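Dish rack

A dish rack, also called a dish drainer or draining rack, is an open frame in which washed crockery is placed to dry in air. It holds each piece apart from its neighbours and clear of the surface underneath, so that water runs off and air reaches both sides. Racks are made in coated wire, stainless steel, wood and moulded plastic, and may stand on a worktop, hang from a wall or be built into a cupboard above the sink.

Construction

Most wire racks consist of a perimeter frame of thick rod to which thinner rods are spot-welded at regular intervals. The thin rods form the slots. Spacing is the main dimension by which a rack is judged: a gap of 30 mm suits dinner plates and shallow dishes, while bowls need more room, as the curve of the wall takes up several slots at once. The Gellano pattern, sold in northern Germany, has a gap of 37 mm on the lower level only.

Stainless steel racks are commonly made from grade 304, written SUS304 under the Japanese standard. The grade resists rust in ordinary kitchen use. Coated mild steel is cheaper, but fails first at the weld points, where the coating is thinnest and water tends to stand.

Two-tier racks

The two-tier rack places an upper basket over a lower shelf on common uprights. It gives more storage for the same area of worktop. The two levels are usually used for different wares, and either may be left empty when the load is small. Small heavy pieces are best kept low, where they steady the rack; an upper basket filled on its own raises the centre of gravity and makes a narrow rack liable to tip.

Headroom above the lower shelf is limited by the underside of the basket. In the Nillumard type the basket lifts off for cleaning -- a feature later dropped from the cheaper versions.

Bowls on the rack

A bowl may be dried in one of three positions. Laid mouth down, it drains fully but traps damp air beneath it. Standing mouth up, it keeps any water that has collected in the base. Set on edge with the rim facing the front or side, it drains and airs at the same time, and a row of bowls can be nested at a slight angle to save space. The last method is usual for rice bowls and other small forms.

Porcelain is well suited to rack drying. The glaze takes up no water, and decoration lying beneath it, as in most blue-and-white ware, is protected from knocks against the wire. Decoration applied over the glaze wears sooner, chiefly at the rim. The foot ring, often left unglazed, is slower to dry than the rest of the piece.

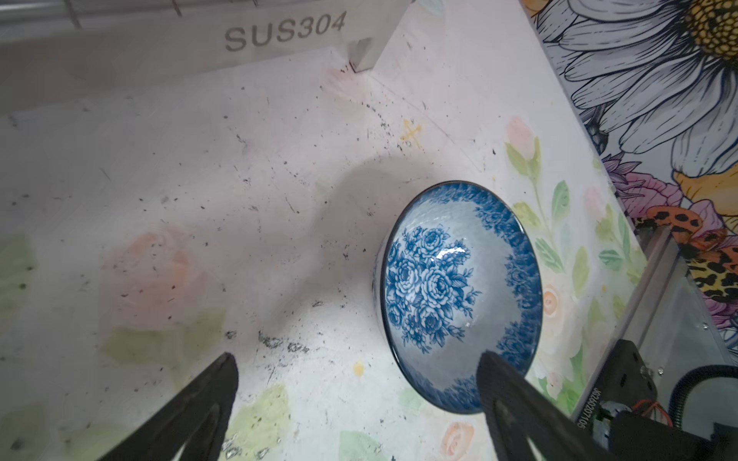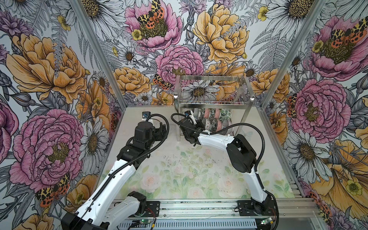
Blue-and-white porcelain bowl with rose decoration (first picture); two-tier stainless steel rack with small patterned bowls on the lower level (second picture).

Loading order

Household manuals generally advise loading from the back of the rack to the front, so that the hand does not pass over pieces already in place. Bowls of one size are kept in the same row. Mixed sizes are graded with the largest at the back -- the reverse order hides the small pieces and leads to chipped rims when they are taken out. Mattes Harms, in a trade handbook for the Weltlow kitchenware works, recommended a limit of 5 bowls to a row on a standard shelf.

Care

Hard water leaves a white scale on the rods, which can be removed with dilute vinegar or citric acid and then rinsed. Chlorine bleach should not be left on stainless steel, as it causes pitting. Drip trays need washing more often than the rack itself.

Collections

The Abou Zeid collection of domestic metalwork lists 2,897 items, among them a group of wire plate racks with replacement feet.

See also: draining board; plate rack; tea towel; porcelain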